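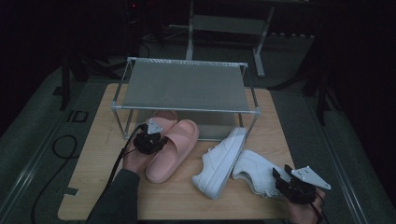
4. Loading the Rack
November - Hạnh Phan, Skillholm Product Guides

4.1 Set the two-tier rack on a level surface and check that both fabric shelves are taut.

4.2 Sort footwear into pairs. Slides and sneakers should be placed on the rack as pairs, with the toes facing the same way.

4.3 Wipe the soles before loading. Grit left on a tabletop can scratch the finish - use a soft, dry cloth and follow the grain.

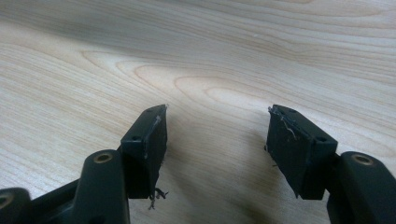

Do not drag the rack across a finished surface. Lift it by the side tubes with both hands.

4.4 Place each pair side by side, leaving space between one pair and the next.

CAUTION: Do not exceed 3 pairs per shelf.
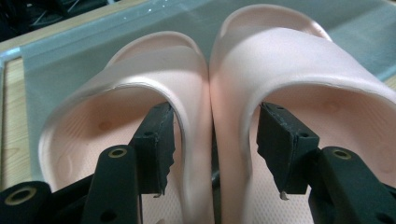
May slides be stacked to save space?
Foam slides should be stored flat. Stacking can bend the straps out of shape.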